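Tarside shared workshop: laundry arms build
Second progress report to the Arus small projects fund
2024-01-11

First of all, thank you again for the 2000 you granted us in August, and for being so patient about the date of this report, which I know I promised before the holidays. There is a good deal to tell, most of it cheerful, and I will try to keep it in some kind of order.

You will remember that the plan was for a pair of arms that can take clothes out of a bag and put them in a front-loading washing machine, built and programmed by members in the evenings with whatever help we could beg. When I last wrote, we had one arm bolted down and the other still in its box. Both are now up and talking to the same computer (an old one, but it copes), and we have been able to get on to the part we all joined for, which is picking things up.

The left arm gave us a miserable few weeks. Its elbow would lose its place whenever the arm reached high, and we had it apart more often than I care to remember before a member spotted that a connector inside was seated slightly crooked. A new one from Funby cost very little and it has behaved ever since. We also changed how the cables run along both arms, with more slack near the grippers, and I would still like to tidy them properly before anyone from the fund comes to visit.

Most of our time now goes on the grasping. We work with ordinary clothes in a white cloth bag, set on a low seat within reach of both arms, and small dark knitted things are harder than anything else in the pile.
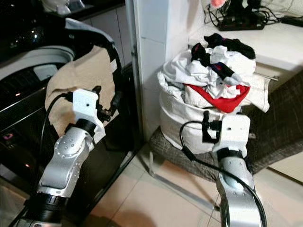
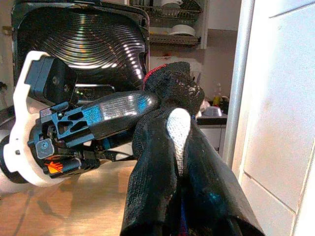 Close work with a black knit glove.
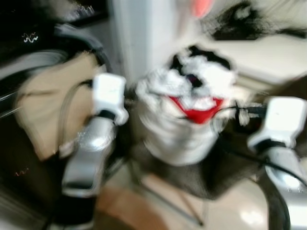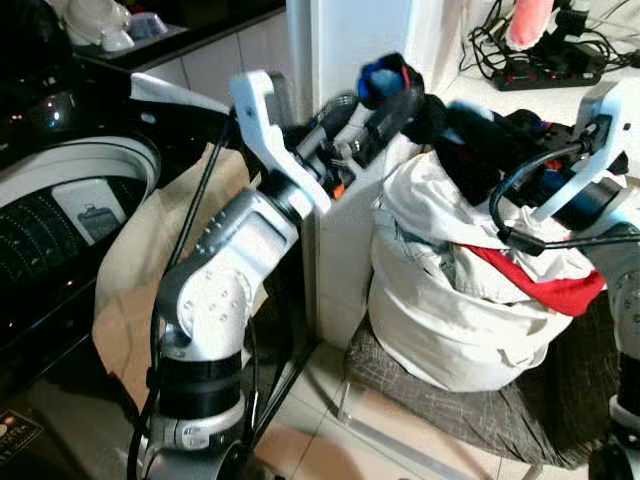 We have logged 372 tries since the autumn, each with a note of what was picked, which arm did it and how it ended. I had hoped to reach 1000 by now, and I was plainly too hopeful. Each try needs somebody standing by the stop button, and after a day at work people are good for an hour or two and then want their tea, quite rightly. We have since drawn up a rota, and it has made a real difference.

What goes wrong most often is that a gripper takes hold of two things at once, and the second one drops on the floor on the way over. The other common trouble is the door opening, where a long sleeve will catch on the rim and drag. For the first, we are trying a small shake just after the lift, which sounds silly but looks promising so far. For the second we have no good answer yet, though there are plenty of opinions!

On money, the larger part of the grant went on the second arm and its mounting, as agreed. The Aguiar power supply came in under what we had put down for it, and I would like your permission to move the difference over to spare finger pads, which wear faster than we guessed. The full list of spending is in the sheet I sent separately, with receipts.

Between now and the next report we mean to finish the remaining tries, settle on one shape of finger for both arms, and run an open evening at Tarside. There is room for 15 people if we push the benches back, and you would be very welcome. I will write as soon as we have a date, and please do let me know about the finger pads when you get a moment.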